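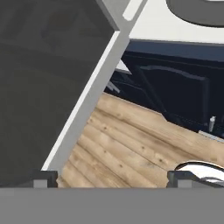
Ticket 304: Voyle kitchen pack, wrist view and cheese task
Opened by: Fredy Cuervo, Wuvance
Handled by: Octavio Giraldo, Pallia support

Fredy, 9:40 am
Loving this pack so far! The wood floor renders beautifully between the fingers. One snag — after 30 resets the wrist view loads late in 4 of them.

Octavio, 10:15 am
Great report! Turn off texture streaming and rerun. Is the arm still gripping the brown piece above the cheese wedge?

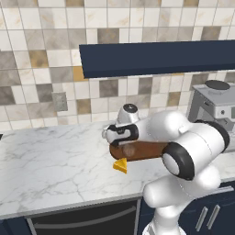 Release Notes, Issue 3
Grip offsets are now saved per object. Fredy, please update to this one before you rerun.

Fredy, 2:05 pm
Updated, and wow, resets are quick now.
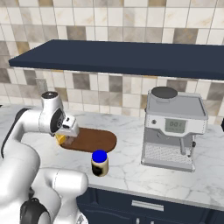 My remaining question is about placement scoring. Does the checker use the center of the tray or its outline? I'd like drops near the left end, where the gripper is with the yellow piece, to count too.

Octavio, 2:30 pm
Outline, so the ends count. Leaving this open for your rerun.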